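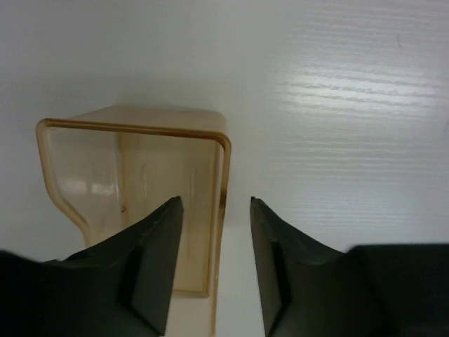
Domingo de mantenimiento en la celda

Llevo semanas diciendo que lo iba a hacer y al final ha caído hoy. Escribo rápido porque si lo dejo para mañana se me olvida la mitad, y la mitad que se me olvida es siempre la que luego necesito.

Para quien llegue nuevo: dos brazos pequeños, una mesa blanca, perfil de aluminio alrededor. Tarea de siempre, la cajita y los cubos de madera. El cuaderno de la celda lo titulé Zalluvum hace tiempo y con ese nombre se quedó.

El problema

El brazo izquierdo cerraba torcido. Poco, pero lo bastante para que la caja girase al cogerla por el borde. Con los cubos ni se nota, son macizos y perdonan todo. La caja no: paredes finas, plástico que deja pasar la luz, y si un dedo llega antes que el otro la empuja en vez de agarrarla. Lo achaqué primero a la calibración. Recalibré. Igual. Luego a las yemas. Tampoco.

Era el tornillo del dedo. Medio suelto. Tres tardes para un tornillo.

Lo que he hecho, por orden

Apagar todo y esperar. Esperar de verdad, que la última vez toqué el conector con la fuente encendida y me quedé sin controlador dos semanas.

Soltar los dos dedos de la pinza izquierda, limpiar el asiento con alcohol, volver a montar con fijador de rosca del flojo. El fuerte no, por favor. Ya lo usé una vez en Morbridge, en el taller antiguo, y hubo que sacar el tornillo con taladro.

Repasar los tornillos de las placas base. En cruz, poco a poco. Encontré uno que giraba casi un cuarto de vuelta, en la izquierda también. Puede que viniera de ahí parte de la vibración, no lo se.

Cambiar la ruta del cable largo. Esto es lo que más guerra da. Si lo dejas corto tira de la muñeca cuando el brazo se estira, si lo dejas largo hace lazos y acaba enganchado en el codo. Yo prefiero que sobre. Un arco amplio por fuera del codo y luego subir hasta el módulo de arriba de la pinza con un lazo estrecho. Feo, sí. Pero el otro montaje, el bonito, con bridas cada palmo, me partió un cable por dentro a los 4.000 ciclos y tardé una barbaridad en encontrarlo porque por fuera estaba perfecto.

Cero de los encoders. Primero el izquierdo, el derecho plegado a su lado para que no estorbe.

Prueba en vacío, velocidad baja, 5 minutos. Escuchar. Se oye más de lo que se ve, un rodamiento seco canta enseguida.

Y después ya con piezas. Cinco cubos sobre la mesa y la caja. 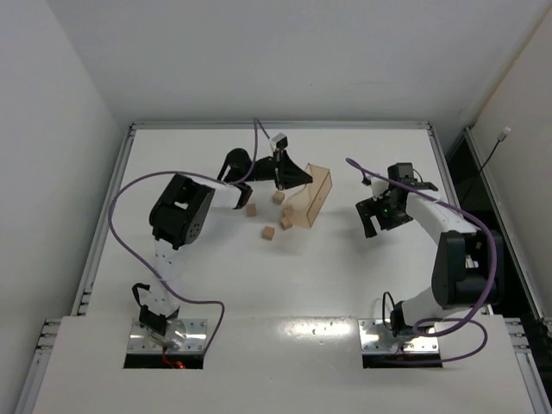
La secuencia de prueba la tengo fijada desde el invierno: 11 agarres de la caja por el borde, soltando y volviendo a coger, con el brazo derecho quieto. Si gira en alguno, se para y se vuelve a los dedos. Hoy los 11 bien. Repetí la serie por desconfianza y bien otra vez. Me fui a hacer café.

Cosas sueltas que apunto para el yo del mes que viene

- La pasta de fijador de Kahraman se acaba. Pedir. El bote pequeño, que el grande se seca.

- El brillo de la mesa sigue siendo un fastidio. Con el foco del techo encendido la cámara de muñeca ve una mancha blanca enorme y el borde de la caja se pierde, que encima es clarito. He pensado en un vinilo mate. He pensado en girar el foco. No he hecho ninguna de las dos cosas.

- Revisar las yemas cada 1.000 ciclos y no cuando me acuerde. Poner aviso en el móvil.

- El brazo derecho no lo he abierto. Funciona, no lo toco. Ya se que esto es justo lo que decía del izquierdo en marzo.

- Las llaves allen de Horkgate han salido buenas, la pequeña no se ha redondeado todavía. Las anteriores duraron un suspiro.

Me preguntaban en los comentarios de la otra entrada si merece la pena comprar pinzas de recambio ya montadas. Depende del tiempo que tengas. Yo tengo un juego en el cajón, lo pongo cuando algo falla en mitad de una tanda y luego arreglo el otro con calma. Hoy no ha hecho falta - habría sido más rápido, eso también es verdad.

Queda pendiente el latiguillo del derecho, que hace demasiados bucles al lado de la base y el tramo de abajo pasa por encima del canto negro de la placa. De momento no roza con nada que se mueva. Le pondré una funda o lo subiré un poco, segun lo que encuentre en la caja de los restos.

El próximo día subo los valores de par que uso en cada tornillo, que los tengo en un papel lleno de manchas y hay dos que no entiendo ni yo.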